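The brochure said Clistwood Storage was climate controlled, and the climate they had settled on was August.

I signed for unit 129 at two in the afternoon. The clerk slid the form across and told me my aunt had paid up front through the end of the year, which did not sound like my aunt. She once drove back to a diner over a nickel. I asked to see the receipt. He turned the screen toward me and there it was, $764, marked cash.

"People surprise you," the clerk said.

They don't, much, in my experience. I took the key.

What I knew came from the lawyer's letter. My aunt had left me her "working materials," and the lawyer had put quotation marks around the words, as if he didn't care to be caught holding them. My mother believed there was money in it. My mother also believed in the Mosuvora diet, in which a person eats one color of food until the weather changes, so I hadn't built any plans on her opinion.

The unit held a folding table covered in black cloth, a lamp, a stool and boxes up to the ceiling. The boxes were Lockyer boxes, the good kind with handles. I cut the first one open with the unit key.

Tape. White tape, roll after roll of it, packed as neatly as eggs.

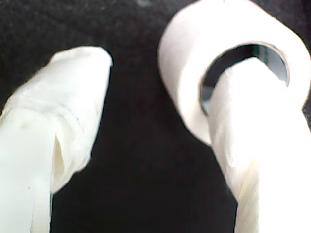
I opened a second box and then a third, and by then I was not being careful. There was an inventory book on the stool in her square handwriting, and the last line of it said 3082. It didn't say of what. I figured that a woman who wrote down that number in ink had either counted something or wanted somebody to think she had.

My mother called. I told her about the tape.

"It's under the tape," she said.

"What is?"

"Whatever it is."

I said I would look, in the tone I use for that, and kept opening boxes.

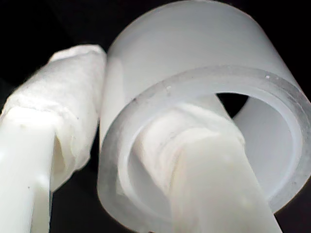
My aunt had told the family she was retired from Cunus, where she had worked in packaging for 52 years, and we had pictured her at home with the radio. The fourth box made me doubt the radio. It had no inventory number on it and it was heavier on one end. I got the thing out onto the black cloth and turned on the lamp, and it was a tube of cloudy white plastic, thick in the wall, the kind of thing that makes light look expensive. The rim was clearer than the rest, almost like glass. I put my eye to the open end. I wanted to see a rolled-up deed in there, I'll admit that much.

I sat down on the stool. It had been sawed a little short, to suit her.

The letter from the lawyer had a second page that I had skimmed in the parking lot. I read it properly now. It said she wished the work to be continued "by the one who won't be talked into anything." My mother had taken this as a compliment to herself and asked for a copy. 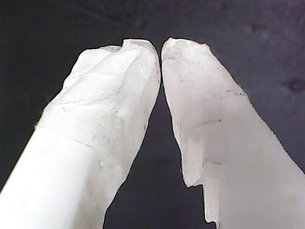

I have never trusted a wish that comes with a lamp and a table already set up. It felt like walking into a store where they know your shoe size. She had left a pencil, sharpened. She had left the inventory book open to a clean page with the columns ruled, and at the top of the first column she had written the word "Holds?" and at the top of the second, "Says who?"

That second one got me, some. I used to ask her that when I was a kid, about God and about swimming after lunch. She never once answered it.

I tore a strip off one of the rolls and stuck it to the page. I pressed it down with my thumb and waited a minute by my watch, then pulled. A little of the paper came up with it.

It might have been the heat. August will make anything stick. I did another one lower down, and a third on the table leg, and I wrote what happened in the first column and left the second one blank. 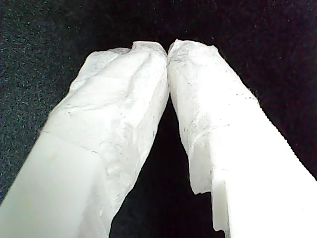 At six the clerk came by to say they locked the gate at six. He looked at the strips on the table leg.

"She did that too," he said. "Every week. You selling it?"

"I don't know what it is yet."

"It's tape."

"Says who?" I asked, and went looking for the pencil, which had rolled under the boxes.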